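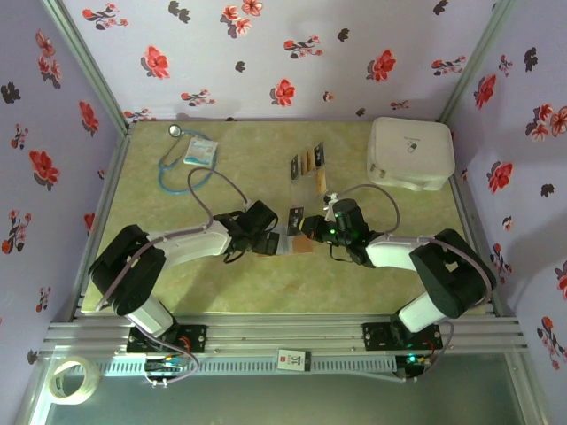

# Comments missing on Drurside after the move to Nodent

**Opened by:** Efren Tolentino
**Status:** reopened by me, twice
**Affects:** old posts, mostly the miniature painting ones and the yearly look-backs

Drurside is a personal blog, half family news and half painted figures. I moved it to Nodent in February using the Futby importer. The old host said I had 2789 comments. Nodent's dashboard also says 2789 comments. On the pages themselves, most of them don't show up.

Support's first reply was that the number in the dashboard proves the import worked. I don't accept that. A number in a dashboard proves there's a number in a dashboard. I can open a post from years back that had a long argument under it over brush sizes, and the page says "Be the first to comment."

## What I was told to try

1. Clear the browser cache. Did it. No change, and I didn't expect any. My brother-in-law sees the same blank pages from his house.
2. Log out and look as a visitor. Same.
3. Switch to the default theme. Same, except now the sidebar was ugly too. Switched back.
4. Turn Bite off and on again. Bite is the comment box that comes with the Nodent plan. With it off, the pages load with no comment section at all. With it on, "Be the first to comment."
5. Wait 24 hours for indexing. I asked what was being indexed and got a link to the help page I'd already quoted in my ticket.

I waited the 24 hours anyway so it couldn't be held against me.

## What I found by looking

I exported everything from Nodent and searched the file. The comments are in there, text and names and all. So Futby did bring them over, and I take back part of what I said about Futby in my second message.

The posts are the odd part. Posts where I'd never touched the address show their comments. Posts where the address changed in the move don't. The old blog put the year and month in the link. Nodent drops both and keeps only the title. The comments in the export still carry the long address, and the posts carry the short one.

I counted the comments that do show. It took an evening and I may be off by one or two where people replied to themselves, but I got 493. Every one of them sits under a page with no date in its old link.

Sent this to support at 11:40 at night. The answer in the morning was that Bite "matches comments intelligently." I'd like to know to what.
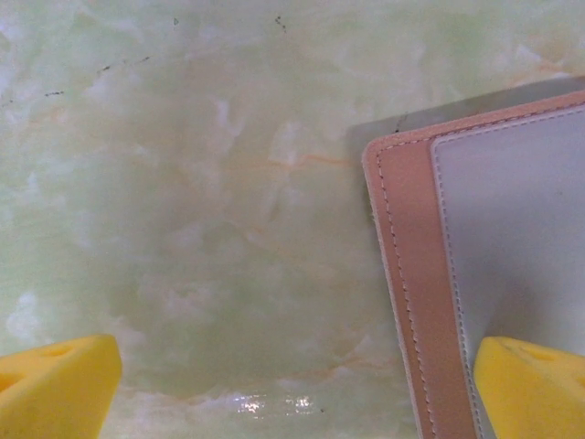
## Second round with support

A different person took over and did read the ticket. She confirmed that Bite goes by the page address and nothing else. There is a remap tool under Settings > Comments > Advanced, which isn't mentioned in the help pages. You give it a list with the old address on the left and the new one on the right.

Limits on the tool, as far as I could work out:

- 300 lines per upload. Over that, it says "Done" and quietly ignores the rest. I only noticed when the last few posts in my list stayed blank.
- It cares about the slash at the end. With and without are treated as two separate pages.
- It doesn't care about capitals, which I tested on one post before trusting it.

## What I did

- Made the list in a spreadsheet from the Futby log, which has both addresses for every post.
- Added the slash to all of them by hand where it was missing.
- Split it into 5 files and uploaded them one by one — checking a post from each before starting the next.
- Turned Bite off and on after the last one. Possibly pointless.

Comments are back on all the hobby posts I've checked, including the brush argument. The year-end posts came back as well, though the replies there are now sorted newest first and used to be oldest first. That makes the birthday wishes on one of them read backwards.

## Still open

- Sort order on the year-end posts. Setting is "oldest first" and has been the whole time.
- Two posts with an apostrophe in the title still show nothing. The export has their comments.
- I asked for the limit to be written on the upload page. Was told this has been "passed along."
- I'm keeping the old host paid up for another month. Please don't close this ticket automatically again while the apostrophe posts are blank.

— Efren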